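Robot arm on the prep side, what happens to our hours?
Kitchen & Catering Floor board > Work talk 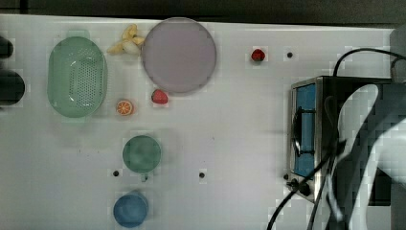 Does getting an arm in the kitchen mean fewer people on the shift?
At our place it meant the same people and different jobs. One person off plating, one person minding the arm, and everybody's breaks moved.

Posted 21/06/2018 by dallimar_nights

OK so that's the short version, long version below because three people messaged me. I work nights at the Dallimar site, trays for clinics and a couple of schools. Management is bringing in an arm for loading and unloading ovens and setting out the dishes. It's been practicing on toy food and cups for a while now. Goes live on our line in August.

What I want to know from places that already have one — who resets it when it stops? Is that a paid grade or is it just whoever is standing closest? Because right now it's me and I'm on the same rate as before.

---

traywash_wayne wrote:

Whoever is standing closest. Always. We've had ours at Jultitz since last year and there was a whole sheet about "cell attendants" and the sheet lasted until the first busy night.

Get it in writing before August. Not after. After, it's just what you do.

---

ysaline_l wrote:

I'll disagree with Wayne a bit. I'm a lead on days, same company different building, and ours is graded. You do the training (two afternoons), you get the attendant rate for any shift you're signed on the cell. Took a fight but it's there. Ask for the Kozan agreement, your rep should have it. Wording is on the second page I think.

Also my wrists are better. I did oven unloading for years and I don't miss it at all.

---

traywash_wayne wrote:

Fine for Kozan. You have a rep who picks up the phone.

---

halas_b wrote:

what does it do when the cups are stacked too near each other? ours goes in for one and knocks the next one over, then stops, then beeps until someone comes. 200 trays a night and I bet I walk over there more than I ever walked to the old rack

and yes I know it's "learning". I learned it in one shift

---

dallimar_nights wrote:

@halas_b same with the cups! They told us to leave a gap between things and set them out the same way every time. Which means a person is now setting stuff out neatly so the arm can pick it up. I asked if that counts as time saved, got a look.

@ysaline_l thank you, will ask about the Kozan thing tonight

---

BranislavH wrote:

I'm maintenance so the other side of this. Some stuff that helps, no particular order

cables. tie them back behind the oven or run them down a hole in the table. Loose ones on the work surface are going to get snagged, not maybe
handles all turned one way
wipe the table before shift, shine from wet spots messes with the camera
DON'T push the arm by hand when it's faulted. Use the release. I have had this conversation too many times

Most of the stops I get called for are the first one.

---

halas_b wrote:

so the stops are our fault, got it

---

BranislavH wrote:

Didn't say that. The cables are my fault if anything, I'm the one who's meant to tie them. Nobody booked me the time. They paid for the arm and then zero hours for the person who looks after it, so I do it between the dishwasher and the freezers.

---

ysaline_l wrote:

That's the real problem imo. Every plan I've seen counts the hours coming off the line and none of the hours going on. Resetting, wiping, setting out, writing the stop log. Write it ALL down. We kept a notebook by the cell and logged 456 stops before the review meeting. Reason, who went, how long. Manager couldnt argue with it.

---

old_dolezal wrote:

Going against the crowd, I like it. I'm 61, nights, bad shoulder. Before the arm I was lifting out of a hot oven all shift and going home with burns on my forearms. Now I do labels and checks and I sit down for some of it. If it stops I walk over and press the button, big deal.

What I don't like is it's quiet. Used to be two of us at that station and we talked. The other lad got moved to packing. He didn't lose pay but he didn't get asked either.

---

traywash_wayne wrote:

Nobody gets asked, that's my whole point Vojtěch

and the new starts don't learn the station now. Arm went down for 3 days in winter and there were two people in the building who knew the loading order. One of them was me and I was on leave for the first of the three. They rang me at home

---

old_dolezal wrote:

Well they should keep everyone trained on it by hand. We do one manual shift a month. Everyone moans but when it breaks we're alright.

---

dallimar_nights wrote:

One manual shift a month is a good idea, stealing that.

List I'm taking in so far:
attendant rate for whoever is signed on
stop log, and it gets read by someone
maintenance hours booked properly
manual shift monthly
people get asked before they're moved

Anything missing?

---

ysaline_l wrote:

Breaks. Ours got tied to the oven cycle for the first few weeks, you couldn't leave the cell in the middle of a run. Put in that somebody covers.

And ask what happens to the camera footage. We were told it's for the arm only. Get that on paper too.

---

halas_b wrote:

footage yes. Supervisor at ours quoted it at somebody over a late start. didn't go down well

---

kitchen_temp_3000 wrote:

agency here, nobody mentions us. we got zero training on it and still get told to reset it. I just wait for someone with a badge now

---

BranislavH wrote:

Keep waiting. Seriously, if you're not trained don't touch the release. Put agency on the list as well.

---

dallimar_nights wrote:

Added. Meeting got pushed to next week, Dalico rep is supposed to be there too so will ask about the cups then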